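Part 3: Getting your paper into Dunano

If you've come straight from Part 2 you should have the scanner (mine is a Flindberg) plugged in, the driver installed and Dunano open on an empty archive. If the archive isn't empty because you got curious and started dragging things in, no harm done, just empty it from the Archive menu before you carry on. I did exactly the same thing!

I wrote this part for the kind of paper most small offices and households have: bank letters, insurance, old invoices, manuals for things you threw out long ago. Photos and slides are a different job and I'm saving them for Part 5.

Last updated 12/6/18 for the new import screen.

Before you scan anything

1. Decide what you're going to call things. Do this on paper, with a pencil, away from the computer. Dunano will happily let you rename files later, but it does it one at a time and it will eat your evening. My names go year, sender, then a couple of words about what it is, all lower case with hyphens. So an insurance renewal becomes the year, the insurer's name and "renewal". Pick whatever you like as long as the year comes first, so the list sorts itself.

2. Make three folders in Dunano and no more: Keep, Check and Shred. I know you want to make a lovely deep tree with a branch for every utility company. Please resist it for now. You'll be putting things into these while half listening to the radio, and the fewer choices the better. The tree can come later, and with the search as good as it is you may never bother.

3. Pull one batch of paper from wherever it lives and leave the rest where it is. A batch for me is one binder. When it's scanned and checked it goes back on the shelf before the next one comes out, and that has saved me from mixing up tax years more often than I'd like to admit.
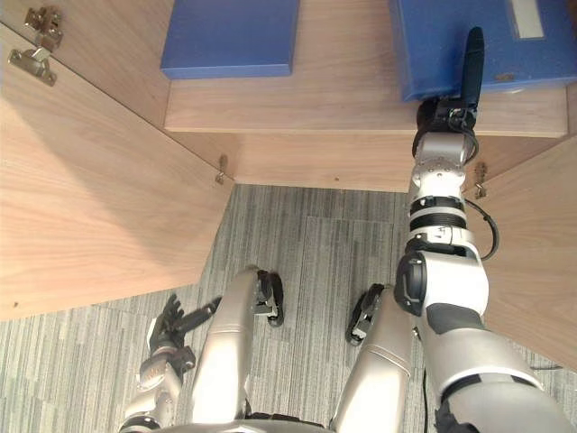 4. Take out the staples. All of them, including the sneaky one on the back page that somebody folded over. A staple will scratch the scanner glass, and then every scan you ever make has a thin line down it. I use a flat staple puller and a saucer to drop them in. Paper clips too, obviously, and sticky notes, which the feeder loves to swallow. If a sticky note has something useful on it, stick it to a blank sheet and run it through on the glass.

5. Fan the pages and tap them square on the desk. It looks like fussing but it really does cut down on double feeds, especially with paper that's been squashed flat in a drawer for years.

CAUTION: Don't load more than 40 sheets in the feeder. The guide rails will let you squeeze in a lot extra, and the motor will sound as if it's coping, and then it will chew up the bottom page. Thin paper, like carbon copies or old receipts, goes on the glass one at a time.

Scanner settings

6. In Dunano, open Import and click the little gear. Set the color mode to Auto. People always tell me they want black and white to save space, and then a red stamp or a highlighted line disappears and they have to do the whole lot again. Disk space is cheap. Your evenings aren't.

7. Set the quality to Medium. High is there for maps and tiny print, and it's painfully slow. Low looks fine on the screen but the text search starts to guess, and it guesses badly.

8. Turn on Both Sides and turn on Skip Blank Pages. These work as a pair. If you only turn on the first, you'll have a blank page after every real one.

9. Turn OFF Auto Straighten if you're scanning anything with a printed border. I've had it decide that a perfectly straight certificate was crooked and tip it to match some pattern in the frame. For ordinary letters, leave it on.

10. Save all of this as a profile. I called mine "letters", which tells you how much imagination I had left by that point. Next time, you just choose the profile and skip straight to the next section.

NOTE: Profiles are saved on the computer and not in the archive. If you move to a new machine you'll need to set them up again, so write your settings down on the same sheet as your naming rules.

Your first run

11. Load a small stack (a handful of pages is plenty) and press Scan in Dunano. Don't use the button on the scanner itself yet. That button sends things to whatever program used the scanner last, and you'll spend ages hunting for pages that went into some other folder altogether.

12. Wait for the chime, then look through the preview. You're checking that every page is there, that they're the right way up, and that nothing went through on a slant. Upside-down pages can be flipped right there with the arrow.

13. Type the name, choose a folder, press Save. That's one document done!

14. Now search for a word you know is on one of the pages. Give it a minute first, as the text reading runs in the background. If the search finds nothing, go back to step 7 and see whether the quality somehow got set to Low. It's nearly always that.

What to do with the originals

I'm often asked if you can just shred the lot once it's in the computer. My answer is please don't, or at least not on the same day. Some papers need to exist as paper: deeds, wills, anything with a raised seal, anything a government office might ask to hold in its hand. Rules differ from place to place so check yours, and if you can't find out, keep the paper.

15. Go through the Check folder once a month, with a cup of something nice. Anything you're sure about moves to Keep or Shred. I do a big clear-out every November as well, when the year's letters have mostly arrived and I haven't yet got to the point of not caring.
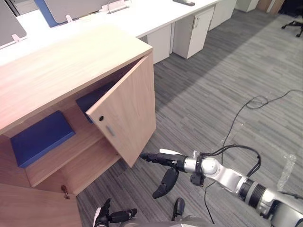

The paper you hold on to should be easy to match up with its scan, and the simplest way is to add a location to the notes field in Dunano. Mine are short, things like "hall, shelf, left". Keep the places few and boring. Flat boxes lying on a cabinet shelf are fine for this, and if the door has a keyhole, like this one, make a note of where the key is kept too, somewhere the people who'd need it can find it. When you move a box, change the note the same day. I've left it until "later" and then spent a miserable afternoon looking for a car title.

16. Print the Shred list before you shred. Dunano makes one under Reports. Tick things off by hand as they go into the machine. Yes, it's paper about paper. I still do it.

Backing up

17. Make 2 backups of the archive: one on an external drive (I have a Wolde, any brand will do) and one somewhere outside the house. I use Grodier for the second, mostly because it was already on my computer and the upload runs overnight without me thinking about it.

18. Unplug the external drive when the backup finishes. A drive that's always connected can be wiped by the same mishap that wipes the computer.

19. Test it. Open the backup, pick any document, and read it on the screen. Do this now, while the archive is small and you're still in the mood. If the file won't open, delete that backup and run it again with the "verify" box ticked.

CAUTION: Close Dunano before you copy the archive by hand. If you copy it while it's open the search index comes out broken, and rebuilding it on a big archive takes hours.

20. Put your sheet of naming rules and scanner settings in with the papers you're keeping, on top, where you'll see it when you open the doors.
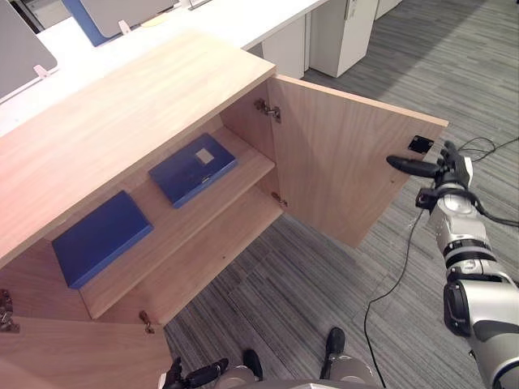 If something goes wrong

The scanner isn't listed in Import. Close Dunano, switch the scanner off, count slowly to yourself, switch it back on and only then open Dunano again. The order matters. If it's still missing, try plugging it straight into the computer, as mine refused to work through a hub.

There's a thin line down every page. Clean the narrow strip of glass beside the main one, the one the feeder pages pass over. Use a soft cloth barely dampened with water. If the line is still there it may be a scratch, and I refer you to step 4.

Pages come out in reverse order. You've loaded them face up. Select them all in the preview and choose Reverse from the menu, then turn the next stack over.

Two documents ended up as one. Open it, click on the first page of the second document and choose Split Here. You'll have to type the name for the new one yourself, since it comes in as "untitled".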